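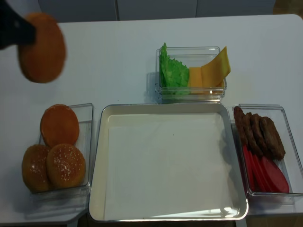

Chapter 4
Portioning and Assembly in the Small Kitchen

4.1 Scope of the chapter

Chapter 3 dealt with the storage of raw goods and the order in which they are drawn from the store. The present chapter takes up the work that follows: dividing prepared food into portions, and putting those portions together into a finished item. The two tasks are treated as one subject. An error in the first is carried into the second, and by the time it is noticed the food has usually been served.

Cooking itself is left to Chapter 5. Packing for transport is covered in Chapter 7, except for the short note on lids in section 4.6.

4.2 Terms

A portion is the amount of one component placed in one item. It may be set by weight, by volume or by piece. Bread, rolls and buns are set by piece. Grated, chopped and sliced foods are set by weight. Sauces are set by volume, although many kitchens weigh them during training.

A component is any food that arrives at the assembly table ready to use. An item is what leaves it. The line is the order in which components are laid out, and the reach is the distance from the worker's standing point to the furthest container in use.

Yield is the weight of usable food divided by the weight bought, and is given as a percentage. Trim, peel, drained liquid and cooking loss all lower it. Yield must be measured in the kitchen where the food is to be served, as published tables assume a level of trimming that may not match local practice.

4.3 A worked case

The Drundudden canteen serves a filled roll at midday. The filling is set at 66 g. On a day when 2000 g of filling is prepared, the number of full portions is found by dividing 2000 by 66, which gives 30 portions with 20 g left over. The remainder is not spread among the other rolls. It is recorded as surplus and entered on the day sheet.

Suppose each portion is now served 13 g over weight. The true portion is 79 g, and the same 2000 g gives 25 portions with 25 g left over. Five rolls have been lost, although no single roll would look wrong to the person serving it. Wyn Bevan, whose notes on the Drundudden kitchen are used again in Chapter 6, calls this quiet loss. The term is kept here.

4.4 Order of the line

Components should be laid out in the order of use, with the base nearest the start. Containers of similar food should not stand side by side unless they are labelled. Wet components are placed after dry ones, so that drips do not fall into open containers on the way across.

Two layouts are compared in the rest of the chapter. The Naltia layout is a single straight line worked from one side. The Jalley layout is a curved line worked from a fixed standing point, and gives a shorter reach at the cost of table depth. Neither is suited to more than two workers.

Before reading on, the student should review the rules on hand washing in section 2.3 and the cleaning of work surfaces in section 2.5.

Related chapters
Chapter 3: Storage and Stock Order
Chapter 5: Heat and Holding
Chapter 6: Records and the Day Sheet

This site uses cookies to remember your place in the book. Accept | Settings

© Tlapale Press | Contact | Back to top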